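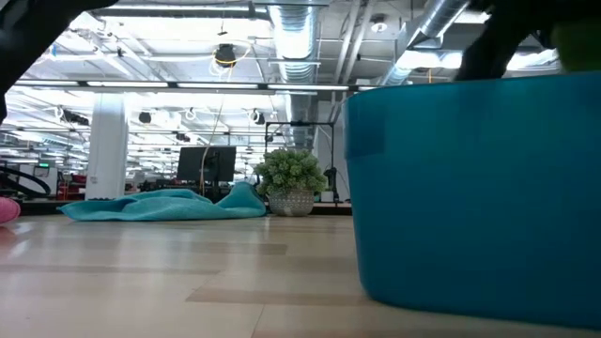

Figure 5. Low camera view with the bin at right and a gripper above it.

5. Recording Cloth Episodes

This section covers recording on a two-arm Rurkine station with the Celier recorder. It assumes that both arms have been mounted, homed and calibrated as described in Section 4. An episode is one complete attempt at one task, from start pose to start pose.

5.1 Before the first episode

1. Check that the base clamps on both arms are tight. Do not loosen a clamp while the arm power is on.
2. Turn on arm power, then start Celier. If Celier is started first, the arms are listed as Missing and the program must be restarted.
3. Open Cameras and confirm that every view is updating. A view that has stopped shows a gray border.
4. Set the frame rate to 30. All views in a set must use the same rate.
5. Select the task from the Task list. Do not type a new task name at the station. Names that differ by a single space are stored as separate tasks.
6. Move both leader handles to the start pose and hold them there until the status bar reads Ready.

CAUTION: The follower arms move to match the leader handles as soon as Ready appears. Keep hands off the work surface until both arms have stopped.

Note: Lock the exposure on each camera after the room lights have warmed up. Automatic exposure makes the colors of the cloths drift during an episode.

5.2 Placing the items

The learning system can only handle arrangements close to those it has been shown. Vary the layout between episodes, within the limits below.

1. Place the container (bin or tray) on either side. Change sides after each block of 175 episodes.
2. Drop each loose towel from hand height. Do not arrange the folds.
3. Place the plant where the layout card shows it. It is a fixed obstacle and is never picked up.
4. Check that each towel can be reached by at least one arm without passing over the other arm's base.
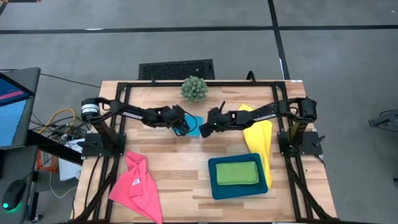

5. Turn the container a little in either direction between episodes. A small angle is enough – a full quarter turn belongs to a different task and must be recorded under that name.
6. Leave cloths from the previous attempt where they are if the layout card is marked Continue. If it is marked Reset, take everything out of the container and start again from step 1.

Note: Cloths of similar color to the container are allowed and wanted. They produce more failed grasps, and the set needs examples of a second try.

5.3 Recording an episode

1. Press the left Tenix pedal once. A tone sounds and the episode counter goes up by one.
2. Carry out the task at a steady pace. Pauses longer than five seconds are flagged for review.
3. If a grasp slips, open the gripper, back away and try again. Do not stop the recording.
4. Release the cloth only when the gripper is above the opening of the container.
5. Return both arms to the start pose.
6. Press the left pedal again to save, or the right pedal to discard.

CAUTION: When both grippers work on the same cloth, keep the wrists apart. Celier does not check for contact between the two arms.

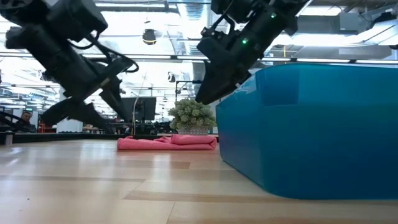 Section text: Lamai Chaiyaporn, Noiphan Technical Publications
Revised February

5.4 Marking the result

Each saved episode must be given one of the following marks before the next one can begin.

Good: the cloth is fully inside the container and nothing else was moved.
Recovered: as Good, but with at least one repeated grasp.
Failed: the cloth is outside the container or hanging over the rim.
Void: a camera stopped, an arm faulted, or a hand entered the work area.

Keep Failed episodes. They are used to train the result checker and are left out of the motion set automatically. Void episodes are removed at upload.

5.5 Ending the session

1. Return both arms to the rest pose and turn off arm power.
2. Select Upload. Do not close Celier until the bar is full.
3. Compare the episode count on the upload page with the station log. The reference set supplied with the station holds 1,034 episodes and is listed on its own line; do not add it to the session count.
4. If the counts differ, save the log and see Section 8, Missing Episodes.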